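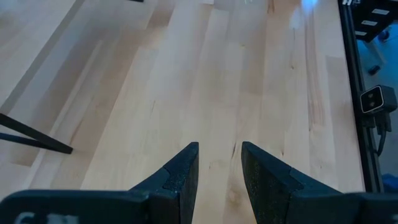
1/ Why I stopped oiling our table and went back to hard wax

Okay, a few of you asked about the kitchen table saga so I'm finally doing the thread. Grab a cuppa. It's a pale timber top, second-hand, 499 dollars from a bloke out at Mullislow who swore it had "only ever had oil on it". It had not only ever had oil on it.

2/ First mistake was mine. I went in with 100 grit on the sander because I was impatient and it was July and freezing in the shed. Some kind of old varnish gummed up 3 discs before I'd done one corner. If your sandpaper is clogging with little brown blobs, stop and scrape first!!

3/ So I bought a card scraper. Best thing I own now, no contest. It took me an entire evening to work out how to turn the burr on it (I watched the same video four times) and then the old finish just peeled up in curls. My thumbs were cooked though. It gets hot - tape your thumbs.

4/ Then the oil. Everybody loves oil. It looked gorgeous for a fortnight and then every glass left a ring. I redid it twice. My brother-in-law Natanael Brandão put a curry down on it without a mat and we are still on speaking terms, just.

5/ Went to hard wax oil after that. Tiny amounts, way less than you reckon, rubbed in with a white pad and then buffed off until your arm gives up. Two coats, overnight between them. The tin cost me 66 dollars and I've used maybe a quarter of it.

6/ Colour-wise it goes a touch warmer than bare timber. If you want it to stay really pale, get the one with a bit of white pigment in it and test underneath first. I didn't test. I got away with it.

7/ Someone asked about crumbs and sticky stuff: damp cloth, drop of dish soap, dry it straight after. No spray cleaner. The lemony ones took the sheen off my mum's sideboard in Gudbridge and she still brings it up.

8/ Next up is the bench seat, which has been painted at least twice, once in a truly awful mint. If anyone's stripped old paint off turned legs without losing the will to live, tell me how. Replies are open, I'll be in the shed til 5.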